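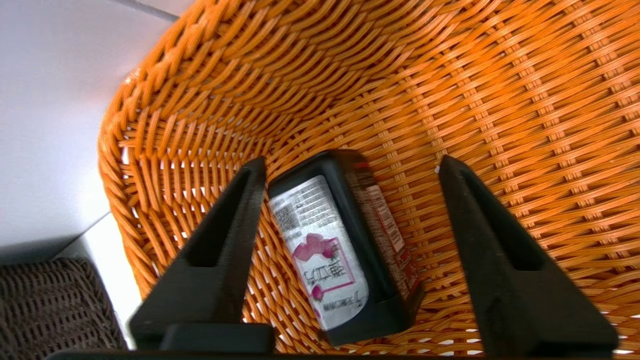
# Fidusent lance à Purkville une gamme de paniers tressés pour la cuisine et l'entrée

**Purkville, le vendredi 20 avril 2018** – La maison Fidusent, spécialisée dans les articles de rangement, met en vente sa nouvelle collection de paniers tressés. Elle comprend sept modèles, du vide-poche au grand panier profond, proposés en plusieurs coloris, dont un orange vif à l'aspect brillant. Les premiers exemplaires sont disponibles dès aujourd'hui dans la boutique Clerkside, à Purkville.

## Un panier pour les courses du quotidien

La collection est née d'une demande simple des clients de la boutique : disposer d'un contenant assez profond pour recevoir les achats du jour, et assez présentable pour rester sur la table ou sur le plan de travail. Le grand modèle a une forme arrondie, un tressage serré et un rebord épais, roulé, qui sert aussi de prise. Les parois laissent passer un peu de lumière entre les brins.

On y dépose une brique de boisson, un paquet, des fruits, du courrier. Pour les petits emballages, qui ont tendance à se coucher et à glisser au fond, Fidusent conseille de placer dans le panier un bac rectangulaire noir à parois épaisses. Deux articles étroits y tiennent côte à côte. Le bac est vendu séparément et se retire pour passer directement au réfrigérateur ou au placard.

## Tressage et entretien

Les paniers sont tressés par l'atelier El-Sayed, partenaire de Fidusent depuis deux ans. Les brins du corps sont posés en rangs obliques, le rebord est formé d'une tresse plus grosse. Une première série de 200 pièces a été livrée en mars. Une seconde est en préparation pour les coloris clairs.

L'entretien se fait à l'éponge humide, avec un peu de savon doux. Il est recommandé de laisser sécher le panier à l'air libre, retourné, et de ne pas le poser contre une source de chaleur. Le bac noir se lave à l'eau tiède.

## Prix et points de vente

Le grand panier est proposé à 39 euros. Les autres formats, plus petits, sont affichés en boutique avec leurs dimensions. Tous les modèles sont présentés à Clerkside, au rayon cuisine – à l'exception du vide-poche, installé près des caisses.

Les commandes passées par téléphone ou par courriel peuvent être retirées sur place. Fidusent ne prévoit pas de livraison à domicile pour cette collection avant l'arrivée de la seconde série. Les clients qui souhaitent un coloris non disponible peuvent laisser leurs coordonnées au comptoir et seront prévenus à réception.

Des démonstrations de rangement auront lieu dans la boutique pendant la période de lancement. Elles porteront sur le tri des courses, la séparation des boissons et des produits secs, et l'organisation d'un panier commun dans un logement partagé. L'entrée est libre, sans inscription.

## À propos de Fidusent

Fidusent conçoit et distribue des articles de rangement pour la maison : paniers, bacs, casiers et séparateurs de tiroir. L'entreprise est installée à Purkville, où elle exploite la boutique Clerkside.

**Contact presse** : service communication de Fidusent, boutique Clerkside, Purkville. Dossier de presse et liste complète des coloris sur demande.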